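WATANBRIDGE INSTITUTE OF FURTHER STUDY
Work, Technology and Organisation
Unit 6 handout: When the skilled hand becomes the source
Prepared by Sandamali Bhattacharjee

Reading before the tutorial: course reader, chapters 7 and 8. Students who missed Unit 5 should read the section on time study first, as several of its terms are used again here.

6.1 Where we have reached

Units 4 and 5 dealt with automation as it has usually been described in the literature on work. A machine is bought, a line is rearranged, and some of the people who stood at the line are moved, retrained or let go. In those cases the knowledge of the job passed to the machine through engineers, who watched, measured and wrote a program.

This unit takes up a newer arrangement. In demonstration work, the employee carries out an ordinary task through a hand-held gripper, and the recorded movement is later used to train a robot. There may be no robot in the workplace at all during this stage. The change arrives first as a change in what people are asked to hold, how they are asked to move, and what is expected of them in a shift.

6.2 The work at hand

Demonstration tasks are drawn from household and light service work: picking up a bottle, handling cloth, clearing a tabletop, placing an object beside a sink. Most adults can do all of these without thinking. The difficulty lies in doing them with two jaws in place of five fingers, at a steady pace, many times over.

Staff new to the work report that the tool is tiring in ways the task is not. The wrist is held at an angle it would not choose. The elbow has nothing to rest on. Objects that are trivial for a hand, such as a thin sheet or a soft bag, call for a good deal of planning when only the tips can touch them. A round bottle held upright in a padded jaw is among the easier items and is commonly given to beginners.

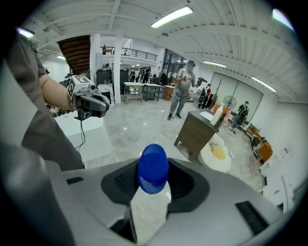

Several people generally work on one floor at the same time, and the layout of that floor is a matter for supervisors as much as for technicians. Furniture must be far enough apart that two people can each complete a reach without stepping back into one another. Cables need a route. Walkways need to remain walkways after the furniture has been shifted for the next task.

Students should note that these are familiar questions of workplace design. The novelty of the equipment does not place the work outside ordinary health and safety practice, and the checklist from Unit 3 applies without alteration.

6.3 Case: Rinetti

Rinetti is a contract cleaning and linen firm with 107 employees. It entered an agreement with a developer, Pruro, under which experienced cleaners would be released from their usual rounds to record demonstrations. The agreement called for 3,000 accepted recordings. At the end of July the firm had submitted 3,256, the excess being a margin against recordings rejected on review.

Three features of the case are of interest to us.

Selection. Rinetti first asked for its fastest cleaners. Their recordings were often returned. Fast workers overlap their movements, wiping with one hand while the other is already reaching for the next item, and the reviewers wanted each step to begin and end clearly. The firm then invited applications from all staff, and several people who had been thought slow on the rounds did very well.

Pay. Recording hours were paid at the ordinary rate. A number of staff argued that they were being asked for something beyond labour time, namely a method built up over years, and that an hourly rate did not recognise it. Management replied that the method had been learned on paid time. The question was not settled and is set for discussion below.

Supervision. A supervisor on the rounds inspects a finished room. A supervisor of recordings inspects the movement itself. Employees described the second as much closer attention, even where the supervisor was courteous and said little.

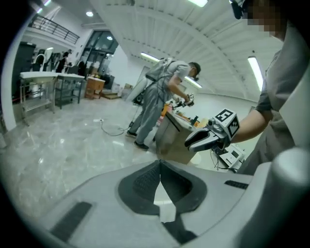

Figure 6.2. Demonstration work with hand-held grippers at a low table.

6.4 Pairing and talk

Rinetti arranged its recording staff in teams of 2. The stated purpose was quality: one person could notice when the other had begun to hurry. The arrangement had a further effect which the firm had not planned for. Cleaners who had worked alone for most of their careers began comparing methods, and disagreements about the proper way to fold a cloth or approach a spill were aired for the first time.

Ranasinghe, a smaller firm with a similar contract, kept its recording staff at separate stations and discouraged conversation. Its acceptance rate was acceptable to the client. It also lost people from the recording team more quickly, and those who left tended to ask for their old rounds back. Two firms cannot support a general finding, and the comparison should be treated as a prompt for further reading.

6.5 What changes for the people there

It is helpful to separate changes in the task from changes in standing.

The task becomes narrower. An employee who once cleaned a whole room may spend a morning on one surface. Judgement about what needs doing, which many cleaners name as the part of the job they value, is replaced by a task card.

Standing may move either way. Some employees gained a new title, a place at planning meetings and the experience of being asked how a thing should be done. Others felt that they were helping to bring about the end of their own position, and said so to their union delegate. Both views were sometimes held by the same person.

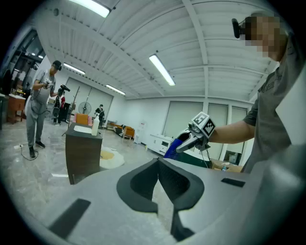 The time scale adds to the uncertainty. A recording made this year may not affect staffing for many years, or may never do so. Employees are therefore asked to consent to an outcome that neither they nor the employer can describe with any precision. Agreements that include a review date, a named contact and a right to return to previous duties go some way toward meeting this concern.

6.6 Terms to know

Demonstration: one complete performance of a task, recorded for training.
Acceptance: the reviewer's decision that a demonstration may be used.
Task card: the written instruction stating the objects, the starting arrangement and the required result.
Tacit knowledge: skill that a person can exercise but cannot readily put into words (see Unit 2).
Right of return: a clause permitting an employee to resume former duties on the same terms.

6.7 For discussion in tutorial

Consider whether a method of work can belong to the person who practises it, and what form of payment would follow if it did.

Prepare a short argument for or against the view that Rinetti's cleaners should have been told which products their recordings would be used to train.

Draft a right of return clause of no more than one page. Bring two copies, one for your tutor and one for exchange with another student.

Written work for this unit is submitted through the usual portal. Requests for an extension should go to the unit office before the tutorial and should include your student number.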